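Cidico Cloth Wipes: Frequently Asked Questions
Updated Jan 5, 2026

What are the wipes made of?
Woven cotton, hemmed on all sides. The standard weight is 216 grams per square meter. Wipes are sold in packs of 32.

Do they need washing before first use?
Yes. New cotton carries finishing agents that reduce absorbency. Run one full wash without fabric softener.

What wash temperature is allowed?
Up to 140°F. Higher settings shrink the hem faster than the body and the wipe will no longer lie flat. Tumble dry on low.

Why do my wipes leave lint on glass?
Lint normally comes from mixed loads. Wash wipes separately from towels and fleece, and clean the dryer filter before the load goes in.
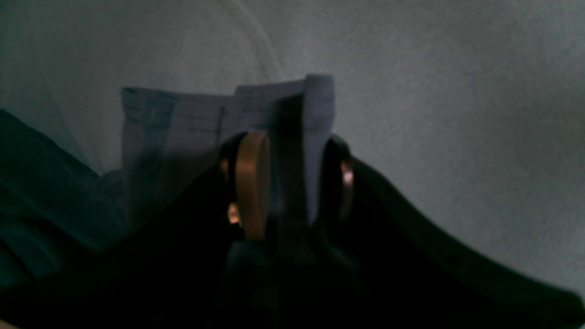 A reader in Clellstead wrote that separate loads made no difference until she also cut the detergent by half. Residue does hold loose fiber on the surface, so a reduced dose is worth trying, particularly with soft water.

Can I use bleach?
Oxygen bleach only. Chlorine bleach weakens the hem thread and voids the warranty.

How long does a wipe last?
The rated life is 300 wash cycles. Retire a wipe earlier if the hem opens or the center becomes thin.

Is the Flerneck line the same product?
No. Flerneck wipes are a cotton and polyester blend. They dry faster and absorb less.

Where can I return a pack?
Unopened packs go back to the store of purchase. For online orders, use the return form. Refunds post within 2 business days of receipt.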